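How to Find Out Whether a Robot Arm Can Do a Chore

Robot arms that can be trained at home or in a small shop have become cheap enough that people ask the same question over and over: can it do the dishes, can it put away the toys, can it sort the returns bin? The sales videos do not answer this. A short test does, and you can run one in a weekend if the arms are already bolted down and moving.

This page covers the method we use at Ulliswood for small pick-and-place chores. Clearing a board game is the example all the way through. It is close to a lot of real work (clearing a table, emptying a drawer, returning parts to a tray), the pieces are easy to replace, and it is obvious when a piece is in the wrong place.

What you need

One or two arms with grippers, already calibrated
A flat work surface with a border or a lip
A chess set you do not mind dropping
At least one tray with a raised rim
A fixed camera
Paper, a pencil and a kitchen timer

You also need a way to get the arm to try the task. That can be a trained policy, a scripted routine, or a person steering. The test works the same for all three, but do not mix them in one score.

Step 1. Write the chore down as a person would do it

Before touching the robot, do the chore yourself and write down each thing your hands do. Clearing a board comes out like this: look for the next piece, reach over, close the fingers on it, lift it clear of its neighbors, carry it to the tray, let go, repeat until the board is bare.

Most people skip the part about neighbors. Pieces at the start of a game stand close together, and a person slips two fingers into the gap without thinking about it. A gripper with wide jaws may have no gap to slip into. If your notes have a line like that, put a star next to it. The starred lines are where the failures will be.

Step 2. Decide what counts as done

Pick a rule that a stranger could apply. Ours for this chore is:

A piece counts if it ends up inside the rim of the tray. It may be lying down.
A piece on the table does not count, even if it is touching the tray.
A piece knocked over on the board can still be picked up and counted.
If a hand goes into the work area for any reason, the run ends there.

The last rule matters most. Nudging a piece upright takes half a second and feels harmless, but a chore that needs you standing next to it has not been taken off your list.

Step 3. Set up the work surface

Place the board where at least one arm can reach all four corners without stretching flat. An arm at full reach is weaker and less exact. Place the tray between the board and the arms so the carry is short. Check where the cables swing when the arm turns, and move anything light out of that path.

Shiny trays deserve some thought. Metal reflects the pieces and the gripper, and some vision models will go after a reflection. If you plan to use a shiny tray in the real job, test with it. If you do not care which tray you use, start with a matte one.

Mark the position of the board and tray with small pieces of tape. You will want to put both back in the same place many times.

Step 4. Run it by hand first

If your arms can be steered by a person, do ten or so pieces that way before you test anything automatic. You are checking whether the hardware can do the chore at all. If a person with full control cannot get a bishop out of a crowded corner, no amount of training will fix it, and you should change the fingers or the layout.

Watch for pieces that fall over on release. A gripper that opens too high drops the piece, and a dropped piece can bounce over the rim. Lower the release point before you blame the grip.
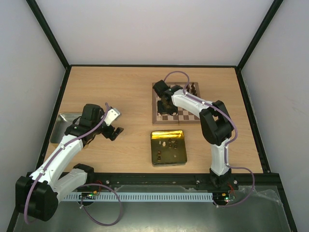
Mathur wrote in after an earlier version of this page to say that a board game is too kind a test. At a real kitchen counter the pieces would be wet, some would be soft, and the tray would have a spoon in it. A robot that clears chess pieces, in this view, has shown that it can clear chess pieces, and anyone buying one for the house should wait for a test with dirty forks.

That is a fair point, and it is why Step 8 exists. Start with the easy version anyway. If the arm fails with dry, rigid objects on a flat board, you have your answer and you have not broken any plates.

Step 5. Do the first scored runs

Set the board the same way each time. Start the timer, start the robot and step back. Write down three things for every run: pieces in the tray, pieces on the table, and minutes until it stopped or you stopped it.

Do not pick the good runs. If you planned 11 runs, do 11 and keep all of them, including the one where the arm froze before it moved. We use 11 because it fits in an afternoon and leaves a clear middle value when you sort the results.

Let the motors rest between runs. Small motor housings get warm under steady work, and some arms will sag a little or fault out. If yours does, write that down too. A machine that needs a break every few minutes can still be useful overnight, but it is a poor fit for clearing the table before dessert.

Step 6. Change one thing at a time

Once you have a baseline, move the board a couple of inches and run again. Then put it back and change the lighting. Then swap the tray. Keep the changes separate so you know which one hurt.

In our notes from March, the best policy we had on the Beston fingers put 73 percent of the pieces in the tray with everything in its taped position. With the board turned a few degrees, it dropped to 60 percent. Nothing else was different. The arm kept reaching for where the squares used to be and closing next to the piece.

This is the usual pattern for trained arms at the moment. They do well on the setup they learned and lose ground quickly when it shifts. At home, everything shifts.

Step 7. Compare with a person, including the reset

Time yourself doing the same chore at a normal pace. Then add up the robot's full time, including setup, restarts and picking up whatever fell on the floor. Our slowest complete clear took 530 seconds. A person does it in well under a minute, even one who is not trying.

Slow is not always a problem. If the job can be done while you sleep or while you work on something else, speed hardly matters. What matters is how often it stops and waits for you. Write down the number of times you had to walk over, and treat that as the main score for any chore you hope to stop doing.

Step 8. Make it harder in the direction of the real chore

Now move toward the thing you want done. For kitchen work, swap the chess pieces for plastic spoons, then metal ones, then wet ones. For a shop, use your own parts in the mix and amounts you normally see. Put a few objects in the tray before the run begins, as the next piece will often have to land on top of something.

Two arms help with some of this. One can hold a tray steady or turn an object while the other grips. They also give you a new kind of failure, where both go for the same spot. Start with one arm parked well out of the way, score that, and only then let the second one join in.

Reading your results

Below half of the pieces: the arm is not ready for this chore. Look at the fingers and the camera view before you collect more training runs.

Between half and nine out of ten: it can be a demo, or a helper with a person nearby. Most of what we test lands here.

Above nine out of ten, with the board moved and the light changed: worth trying on the real job, with cheap objects, for a week.

We have had one task in the top group so far, moving identical plastic caps from a bin to a chute for the Trillitz line. The caps are all the same, the bin never moves and a miss falls back into the bin. Shop-floor chores of that kind can be handed over now. Household ones, going by our own sheets, still need a person in the room.

Common problems

The gripper closes on air. Recheck the camera mount first. A small bump is enough to throw it off.

The gripper knocks down a neighbor. Approach from the open side of the group, or work from the edge of the cluster inward.

The piece sticks to the finger. Clean the pads. If you have added rubber tape, try a smoother one.

The cable catches on the board. Add slack near the wrist and clip it again farther up the arm.

The arm stops halfway with no error. Check the power supply under load, with both arms moving, before you start on the software.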